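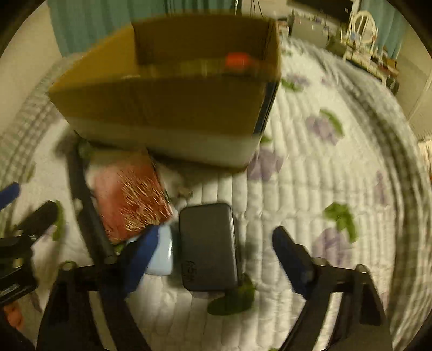
# Murkance Keepsake Box, large

A strong cardboard box for putting away the small things that collect on shelves, bedside tables and the end of the bed. It holds books, cases, tins, letters, chargers and the like, and is sold flat in packs of seven or singly.

Item number: 234
Made by: Murkance
Sold by: Cleleck Home Storage

## What it is for

Most of our customers buy this box for clearing a bedroom before a move or before decorating. It is wide enough to take things lying flat, so you can lay everything out on the bedspread, decide what is staying, and fill the box from there. A box with the top fully open is easier to pack than a drawer or a bag, and you can see what has already gone in.

It is not meant for crockery, tools or anything wet. For those, see the Rileron crate.

## Details

- Brown card, double thickness on the base
- Four top flaps, creased so that they stay folded back while you pack
- Holds up to 14 kg with the base taped
- Flat pack, no glue or staples
- Can go in with ordinary cardboard recycling once the tape is off

## Packing it

1. Fold out the box and tape the base along the middle join and both ends.
2. Set it down on something level. A bed is fine while the box is light, but move it to the floor before the heavier things go in.
3. Lay books and flat packages at the bottom with the spines against the side of the box.
4. Put hard cases in next. Glasses cases and small electronics cases should lie flat, with a cloth between any that have a shiny finish - they mark each other easily.
5. Fill the gaps with socks or scarves.
6. Close the short flaps first, then the long ones, and tape across.

Write on the side, not the top. Once boxes are stacked the top is no use to you.

## Lids and dividers

The Karimi divider set (item number 134) fits this box and splits it into smaller sections. Loose lids are no longer made. We still have a few for the medium size but they do not fit the large one.

## Delivery and returns

Single boxes are sent by post in a card sleeve. Packs go by courier and need someone at home to take them in. Unused boxes can be sent back within 14 days. We cannot take back boxes that have been taped.

## Customer notes

"Used two for my mother's room. The flaps do stay back, as it says. Base wanted more tape than I gave it." - Jyoti Pathak

"Good size for books and bits. A bit wide to carry down our stairs on your own." - Ibrahim Onuoha

Questions about stock or larger orders go to Shahab Asadi at the Cleleck order desk.

Page last changed March 7, 2019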